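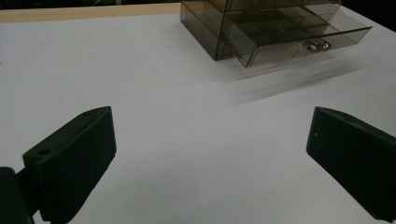
Progress report for January: small storage for the craft room

Prepared by Shabnam Awan, Etton Community Workshop
For Noman Afridi, Makowska Fund

1. Summary

In this period we started to put our small materials in order. The fund gave us 1,000 pounds for storage and labels, and until now we have spent 166 pounds. The work is a little behind the plan, as the shelves from Voltari were delivered late. I expect that we can recover this delay before the next report.

2. Sorting of the materials

The old stock list had 3,513 small items in it, mostly beads, buttons, hooks and sewing machine needles. Many of them were kept in mixed tins, and our members lost a lot of time looking for the right size. We have now sorted the buttons and half of the beads. Broken pieces were taken out and recorded on a separate sheet. The needles are not sorted yet.
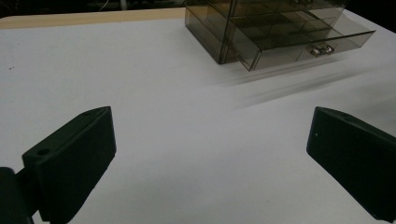 For the beads we have decided to use small drawer organisers for the tabletop. Members asked for something they can look into before they open it, and they did not want more tins. The smoky-brown plastic is translucent, so it answers this request, although very dark beads may be difficult to recognise through it. We want the organiser to stay towards the back of the white table, with the front part free for work. The labels will be put on the drawers after the members agree on the names of the colours.

3. Participation

The sorting sessions were attended by 55 members in total. The evening session, which starts at 6 pm, was the most popular. The morning session had few people and we propose to move it to the afternoon.

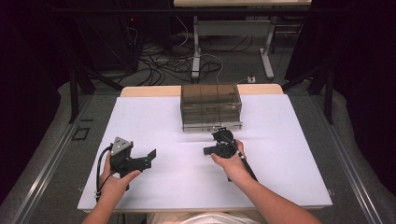

The smoky-brown box with its compartments, on the white board.

4. Next steps

We will finish the beads and begin with the needles. The label sheets were ordered from Zevudine and are still expected. I would also like to ask if the remaining money for labels can be used for a second organiser, in case the first one is too small. Please let me know your decision before we place the order.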